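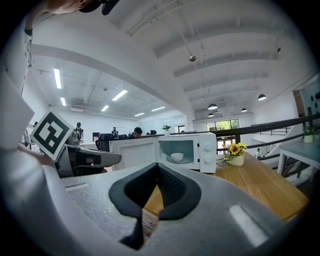 Sivberg Nights - Season 1 DVD set

4 discs, 23 episodes, region free. Moldovan audio w/ English subs (no dub, sorry). Runs 1,433 minutes total incl. the Pekcombe special that only aired once, in June.

Extras: Costel Munteanu interview, bloopers, set tour. Booklet is 63 pages, color.

Slipcase may have light shelf wear. Disc 3 menu is a litle slow to load, normal.

Ships from our Rurnside store. No returns on opend sets.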